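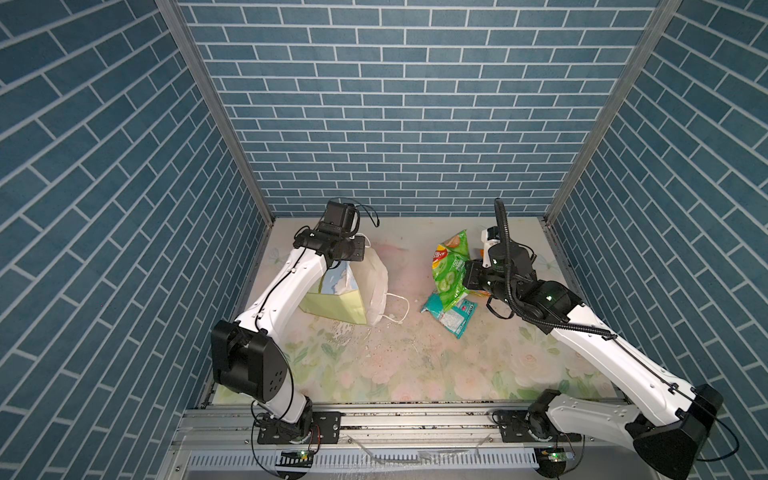
Prurthorpe students take two-armed robot to November open evening

A student team from Prurthorpe College will show its two-armed bag-packing robot to the public at the college's engineering open evening in November. The doors of the Jutine Building open at 6pm and entry is free.

The project, called Trundine, is run by the college's robotics club. Its members have spent the past two terms teaching a pair of robot arms to pick up snacks and put them into paper carrier bags and gift bags. It is the club's entry in the college's yearly project competition, which will be judged on the same evening.

The arms are fixed side by side on an aluminium rail and share one small work area. In most runs one arm is meant to steady the bag by its top edge while the other goes for the item. Students first carry out the job themselves by guiding the arms through it. Each run is recorded, and the recordings are then used to train the software that moves the arms without help.

The club has recorded 600 runs so far. Of these, 230 use crisp packets, which the team says are the hardest items on its list.

"A box is the same shape every time you pick it up," said Danica Gajdoš, who teaches the club and leads the college's automation course. "A bag of crisps is a different shape each time. If the gripper closes too far you have a bag of crumbs, and if it doesn't close far enough the bag slides out halfway across. The students have had to learn where to take hold of it, and they have gone through a fair amount of stock doing so."

Paper bags brought problems of their own. An empty bag weighs very little and tips over when an arm brushes against it, and string handles can catch on the fingers of the gripper. The team tried taping the bags down during the first term but dropped the idea after the competition rules were published. These say that bags must be free to move and may be placed at any angle.

The walls and floor of the work area can be changed. Brick-pattern wallpaper and a floral mat are among the coverings in use, and the club swaps them between recording sessions so that the software does not come to depend on one plain background. The lining was chosen by first-year students, who also wrote the list of items to be packed.

Second-year students built the rail mountings and did the wiring. The software group meets twice a week after lessons and keeps a log of every run, including those that fail. A run counts as failed if the item is dropped outside the bag, if the bag falls and is not stood up again, or if a student has to reach in.

"We ask them to write down the failures in full sentences," Ms Gajdoš said. "It slows them down a bit, but when they come back to a problem three weeks later they can tell what they were looking at. Two of the changes to the gripper settings came straight out of the log."

At the open evening the robot will be given a mixed set of items and two bags. Visitors will be able to choose the order in which the items are set out. The club will run the demonstration every half hour from 6.15pm, with the last one at 8.15pm. Between demonstrations, visitors aged 12 and over can try guiding the arms themselves, with a club member beside them.

Judging for the competition starts at 7pm in the MacDonald Room on the first floor. Each team gives a short talk and answers questions from the judges before returning to its stand. The winning team receives £200 to spend on parts. Other entries this year include a plant-watering trolley and a machine for sorting used batteries.

The robotics club is open to all students at the college and needs no earlier experience of programming. It plans to carry on with Trundine after the competition. The next stage will be folding over the top of a full bag, a job that needs both arms to move together. Work on this will begin in the spring term.

Visitors are asked to use the main entrance, as the side gate will be locked after 5pm. There is step-free access to the ground floor and a lift to the MacDonald Room. Parking is limited and the overflow car park behind the sports hall will be open until 9.30pm.

Notes to editors

Prurthorpe College teaches full-time and part-time courses in engineering, computing, construction and health. The robotics club meets in the Jutine Building during term time.

Danica Gajdoš and members of the student team are available for interview before the event. Press visits to see the robot at work can be arranged through the college communications office. Reporters and photographers coming to the open evening should sign in at main reception from 5.30pm.

Ends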